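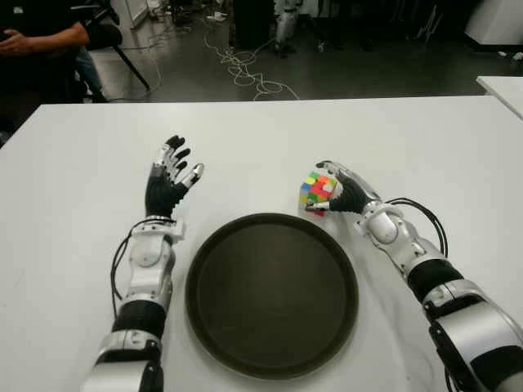
Last edited in November by Xinyi Su

Thread: Who really started the Saltavik dockers' league?

plollard_reader
The school history gives one founder and one meeting. My grandmother's dues book is numbered 419 and dated two years before that meeting. Either she was a time traveler or the book is wrong.

Ketsara Thongdee
Dues books prove dues. The burial club used the same printer and collected from the same people, so I wouldn't rename any streets yet.

plollard_reader
Hers says LEAGUE on the cover. In capitals. The burial club was not known for its wild ambitions.

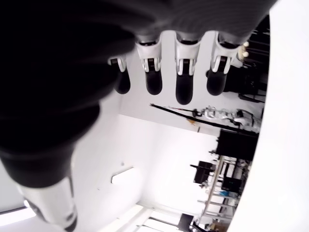 Ronaldo Brandão
Thread moderator, Labor and Independence board

Covers got reused, Ketsara is right about that. But the Donari strike notice has 7 signatures and calls them "officers of the league," and it's older than the famous meeting too. My guess is the meeting merged 2 groups and the winner wrote the minutes.

Ketsara Thongdee
The notice we only have as a typed copy, made by the winner's nephew.

Ronaldo Brandão
Who left his uncle off it. Strange way to flatter a man.

Prasert Thongsuk
Thepsuriya's memoir claims 300 members at the start. He also claims he taught the governor to swim, so handle with care.

plollard_reader
I'll scan the inside pages tonight. There's a stamp on the back one I can't read.

Ketsara Thongdee
If it's an anchor, it's the burial club. Sorry in advance.

14 comments · 3 shares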